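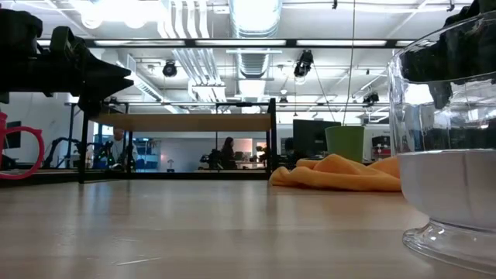 The Bowl

Begoñe Ortuño had been told to clear the long table by noon, and at a quarter past eleven she had so far moved a green cup four inches to the left and then moved it back.

The cup was not the problem. The cup was light olive, it tapered, it was the sort of cup that comes in a set and outlives the set. It could go in any cupboard in Flusilville and feel at home. The yellow cloth wasn't the problem either, though it was closer to orange when you got down near it, and it had been lying in a heap so long that people had started dusting around it. The problem was the bowl.

It was a big glass thing on a stubby foot, and inside it was something white and solid looking, and on top of that, heaped up near the rim, was the dark stuff.

"What is the dark stuff?" she had asked on her first day at Gasska, back in April.

"That's Esteban's," said Trinidad Arrieta, who ran the office, and who believed that telling you the owner of a thing was the same as telling you what the thing was.

Esteban had retired before Begoñe arrived. He had gone to live near his daughter, on the coast, and left behind a reputation, a coat, and the bowl. The coat had been mailed to him. The bowl had been too heavy to mail, according to Trinidad, and too something else to throw out, though she never settled on the word.

In six months Begoñe had heard that the lumps were stones from a river. She had heard that they were coal. A man from accounts, a serious man with a serious lunch, told her they were prunes, and that they had been fresh when he joined. There was a school of thought, confined mainly to the second floor, that they were a plant.

"What kind of plant?"

"The kind that rests."

She watered it twice, in secret, on the strength of that. Nothing came of it.

Now the people from Flolareo were coming to look over the building, and Trinidad wanted surfaces. She had used the word all week. She wanted them to walk in and see surfaces. She had sent a message to the whole company, all twelve of them, with the heading SURFACES, and under it a list of who was responsible for which one. Begoñe had been given the long table because she was newest and because, Trinidad said, she wouldn't be sentimental.

Begoñe had been pleased with this at the time. She had gone home and repeated it to her sister, who laughed for longer than was necessary.

She picked up the cloth. Under it was table, good pale wood with a few scratches in it, looking slightly shocked. She shook the cloth out and folded it in half, then in quarters, and it looked so much like a napkin in a restaurant she couldn't afford that she put it down again and let it collapse against the bowl the way it had been. She told herself she would do the cloth last.

The bowl, then. She put both hands around it and lifted, by way of an experiment, and it came up quite easily. This was a blow. Six months of people saying it couldn't be shifted, and it weighed what a bowl would weigh if you had made sensible choices about what to put in it. She set it down fast and looked around to see if anyone had noticed.

Trinidad had noticed.

"Careful with that," said Trinidad.

"It isn't heavy."

"I never said it was heavy."

"You said it was too heavy to mail."

"To mail," said Trinidad. "Mail is different." She had a folder pressed to her chest, and she came and stood on the other side of the table and looked at the bowl the way people look at a dog tied up outside a store. "Where were you planning to put it?"

"I was going to ask you."

"It's your surface."

"I thought maybe the closet by the stairs."

"The closet," said Trinidad.

"Or the back room."

"It's damp in the back room."

"Does it mind the damp?"

Trinidad opened the folder, consulted a page that Begoñe could see was the parking arrangements, and closed it again. "I couldn't tell you," she said. "I wouldn't like to be the one who found out."

They both stood there. Somewhere behind them a chair squeaked, and the serious man went by with a mug and said "Prunes" under his breath, to keep his claim alive.

"We could call him," Begoñe said.

"Who?"

"Esteban. We could call him up and ask what it is."

It was clear from Trinidad's face that this had come up before, possibly in private, possibly at night. She laid the folder on the table, on the very surface she was trying to get back, and lined up its edge with the edge of the wood.

"You can't just call a man up," she said. "He's retired."

"They still have phones."

"And say what? We've had your bowl all this time and we never once asked?" She lowered her voice. "I told his daughter I'd look after it. She said, look after what? And I said, you know, the bowl. And she said oh, of course. And neither of us had the faintest idea, Begoñe. I could hear that she didn't. We were both very polite."

Begoñe called him. She did it from the stairwell, with Trinidad standing two steps up and pretending to examine the handrail. It rang for a good while. When Esteban answered there was wind behind him, and what sounded like a spoon.

She explained who she was. She explained about Flolareo, and surfaces. She said that they were all very fond of the bowl and only wanted to know, for storage purposes, what was in it.

"What bowl?" said Esteban.

She described it. She was thorough. She did the foot, and the white part in the middle, and then the lumps, which took some time.

"Oh, that," he said. "That was there when I started. I was always told it was Trinidad's."

Begoñe thanked him. He asked whether it had been watered, and she said that it had, and he said good, good, he used to do it himself when there was no one around. Then he asked after his coat, which he said had never come, and she wrote COAT on the back of her hand.

"Well?" said Trinidad.

There are moments in a working life when you can see two roads, and one of them ends with the office manager sitting down on the stairs. Begoñe looked at her. She looked at the hand on the rail, which was gripping it rather hard.

"He says it's fine where it is," she said.

"Fine on the table?"

"He was firm about it."

Trinidad let out a breath that she seemed to have been saving since April at the latest. "Well, then," she said. "If he was firm." And she went back up the stairs much faster than she had come down, calling to someone about the coffee.

The Flolareo people came at noon, three of them, in good shoes. They liked the windows. They had a question about the roof. When they got to the long table, the one in charge stopped and bent down with her hands behind her back, as you do in a museum, and took in the green cup and the heap of cloth and the bowl.

"And what's this?" she said.

"That's Esteban's," said Begoñe.

The woman nodded slowly and made a note. Her colleague leaned over to see what she had written, and then he wrote it down too. At the far end of the room the serious man had half risen from his chair, and Trinidad, without turning around, shook her head at him until he sat.

"Does it need anything?" the woman asked. "If we took the lease, I mean. Would we have to do anything for it?"

"A little water," said Begoñe. "Not often."

They went on to look at the fire exit. Begoñe stayed behind a minute, moved the cup four inches to the left, and went to find out about the coat.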